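**Can a machine do kitchen chores yet?**

**Flusis** – 24 Apr 2019

My sister wants to know if she should wait a few years before she buys a new dishwasher, because "the robots will do everything soon". I told her to buy the dishwasher. Was I wrong? I read a lot of news, but I work in a bakery and I cannot judge it.

**Oh**

You were right. In our shop we have one arm which puts jars into boxes. It did 702 jars on its best shift, and it is good at that. Then the supplier changed the lid by a few millimeters and we lost a whole morning. A home has a new lid every day.

**Janel**

I do not agree fully. The question is which chore. Vacuuming is already done by machine in my flat, and I paid 600 for it in August. It gets stuck under the sofa, but I also get stuck there.

> A home has a new lid every day.

Yes, but most people would be happy with a machine that only clears the table.

**Oh**

"Only" clears the table! Plates with food on them, a fork under a napkin, a glass which is half full. Please try to write down the steps for this – I stopped at 28.
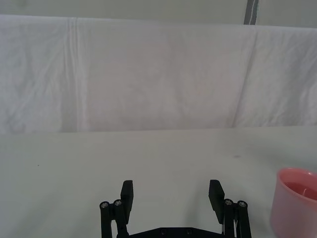

**Zunby**

I want to add the drink problem, as my cup is pink plastic and there is pink liquid in it, a little below the rim. The fingers are wide open and the cup stands to the right of them. For a person this is no task at all. For the machine, a plastic cup can be difficult: if it presses too much the wall may bend and the drink comes up, and if it presses too little the cup slides. Also the table is white and the sheet behind is white, so a cup with color is the kind case. I would not like to try it with a clear glass.

**Janel**

Fair point about the glass. But you can put a force limit, no?

**Zunby**

You can, and it helps. Then you must choose the limit for each cup, and we come back to the lids of Oh.

**Flusis**

Thank you all. She has ordered the dishwasher. She asks now who will empty it.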